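Home | Shop | Kitchen Linens | Care Tips | Contact

The Cendska Table Runner and Cloth

I've been selling this cloth for a long time now and it's still the one I put on my own table when family comes over. It's a heavy cotton weave, made for us by Eifion Gough at his little mill, and it hangs beautifully – no stiff corners poking out at knee height!

You get two choices. The Cendska runner is the narrow one, 22 inches wide, and it looks great down the middle of a long table. The full cloth covers everything and weighs in at 900 grams, so a breeze on the patio won't bother it much. Both come in oat, rust and a deep green I keep fighting my sister for.

Wash it warm, hang it up while it's still damp, and skip the fabric softener (it makes the cotton slippery and then spills just sit on top). I iron mine maybe twice a year. Hefin Llewellyn, who bought four for his supper club, never irons his at all and they look fine to me.

We weave 200 in a batch, and the green always goes first. The next batch is due in March. If you want a color that's sold out, send me a note and I'll put one aside for you, no deposit needed.
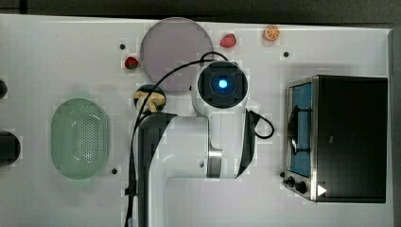
Page last changed: March, 9:40 am

If your table is white or very pale, I'd go for the rust – oat can disappear on it. Measure the top before you order and add eight inches on each side for the drop. Returns are fine as long as the cloth hasn't been washed, and I'll swap sizes for just the cost of postage.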